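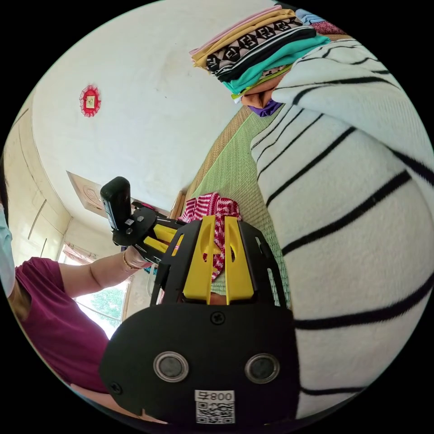

Wool sweaters and the washing machine, who's doing it?

mossybank70
OK so I need opinions before I ruin something. I have a pile of wool sweaters from last winter that need washing before they go in the cedar chest, and our new washer (a Kulladex, came with the house) has a wool cycle. My mother would faint. She did every single one in the bathtub and so have I, for my whole adult life, and my knees are tired of it. Has anybody trusted a machine with the good stuff?

purl_harbor
Yes! For years. Cold water, wool cycle, mesh bag, wool soap, lay flat. I do stranded colorwork mostly and I haven't felted anything except the time I meant to.

tretthorpe_tina
Please don't. I lost a cardigan to a "wool cycle" and it would now fit a cat. It was a Tretthorpe kit too, the one with the leaves on the yoke, and they stopped making that yarn so I can't even redo it. It's the agitation that gets you more than the temperature.

purl_harbor
Was it a top loader with the post in the middle? Those will felt anything. Front loaders just kind of rock it back and forth.

tretthorpe_tina
It was a front loader lol. Spin was set at 2000 or whatever the top number was, which my husband may have had something to do with.

purl_harbor
Well there's your culprit!!

gusset_gus
Spin speed matters way more than people think. Mine goes down to 610 and I leave it there for anything knitted. You take it out a little heavier, roll it in a towel, stand on the towel, done. And check the label or the ball band if you kept it. Superwash is fine on pretty much anything cool, it just grows on you, so don't hang it up.

mossybank70
I did not keep a single ball band, ever, in my life. Some of these are from the guild sale in Plirkisley and the ladies there don't label anything. How do I tell if it's superwash?

gusset_gus
If you have leftover yarn, knit a little square and wash that first. Otherwise snip a bit from an inside end, wet it with warm soapy water and rub it between your palms. If it turns into a hard little worm, it isn't superwash.

blockhead_dee
Can we talk about red? I don't care what machine you have, anything with red next to white goes in the sink by itself, in cold water, and I stand there and watch it. I had a hat in May come out pink and gray. Pink I could have lived with.

purl_harbor
Color catchers, Dee. Toss in two.

blockhead_dee
I've used color catchers. The hat was WITH color catchers.

tretthorpe_tina
Dee is right about red. I soak mine before I even knit it, the whole skein, until the water's clear. Govindasamy dyes are pretty good about it but I still check.

mossybank70
OK, so here's my plan, tell me if it's dumb. The plain brown one nobody likes goes in the machine Tuesday, wool cycle, lowest spin. If it survives I'll do the other solids. Anything with red stays in the tub.

gusset_gus
Not dumb. Measure it first, chest and sleeve, and write it down. You'll think you remember and you won't.

tretthorpe_tina
I still vote tub for all of them but I'll be watching this thread

blockhead_dee
What do you all use for drying flat? My mesh rack finally gave out and the new ones I've looked at want $60 for basically a window screen with legs.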